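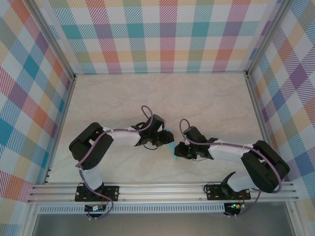

What's the best way to clean a marble-look tabletop every day?

I use a damp cloth with one small drop of dish soap, then go over it again with plain water and dry it with a towel. Soap left behind goes dull and streaky, and on a pale top you'll see it every time the light comes in sideways.

Search this site Go

Can I use vinegar on it?

It depends what you've got. Real marble, no way - acid eats into the polish. Printed or laminate tops usually put up with more, but I still skip it at my place in Stadcombe and stick with soap.

Sponge or cloth?

I go back and forth! A soft sponge holds more water and is nicer on sticky spots, a cloth is better for the final wipe. Whichever you grab, keep the green scratchy pads far away from anything with a shine. My old Widmer side table still has the swirls from the one time I didn't (December, gravy, don't ask).

What about a light blue one on a beige top with gray veining?

Pale colors are what I buy now. A dark red cloth left a pink patch on my counter once and it took me a whole evening of baking soda paste to get it out.
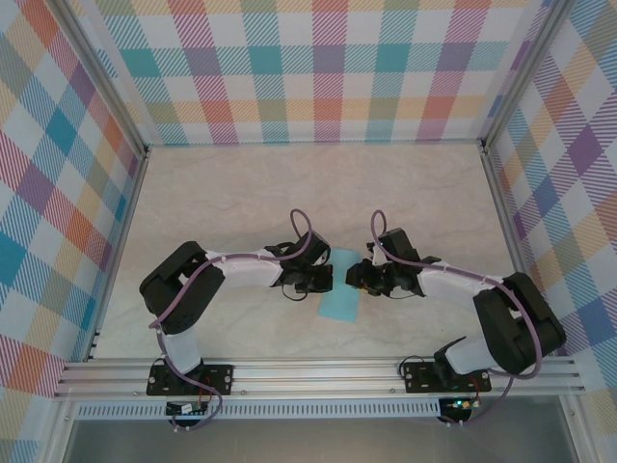 How do I clean plaid wall panels?

Dust first, top to bottom, with a dry microfiber. Then test a damp corner before you do the rest, especially if the pattern is paper or fabric. I do one wall at a time and change the water between them - pastel stripes on white show every drip.

How often should I replace my sponge?

Mine gets 11 days at the most, less if it starts to smell. Rinse it, squeeze it hard and stand it on its edge overnight.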